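Gripper Kit Evaluation, Final Report
Prepared by Geeta Rajput for the Applied Automation course

3. What we were trying to find out

When our advisor first told us that Lutico was willing to lend the department its two-arm starter kit for the semester, we were all so pleased that we forgot to ask what we were supposed to do with it! After a couple of long lunches we settled on a question a buyer might care about: can people with one programming class behind them get useful pick-and-place work out of this kit, using only the manual and the Gristus control software that ships with it?

We chose everyday objects over the foam blocks in the box, and I'm glad we did. A computer mouse with its cable still attached was my favorite (and my worst enemy), so it gets more space in this report than it probably deserves.
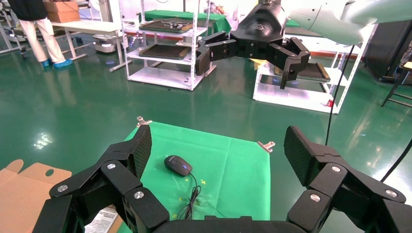 Over the semester we logged 137 attempts with the mouse, and 50 of those went into learning how far to open the fingers before coming down. The default setting is too cautious for anything with a rounded shell. Once we widened it, the textured pads held on nicely, and most of our later failures came from the cable snagging on something on the way up.

4. Setup and software

Setup took us 7 hours, spread over two afternoons, and a good part of that went to the wrist camera calibration. The manual's chapter on it is short and assumes you already know the vocabulary. Dwivedi's free calibration guide got us through, and I would tell any new team to read it first, preferably with a snack nearby.

The software itself is friendly once it's running, though it did lose our saved positions twice in June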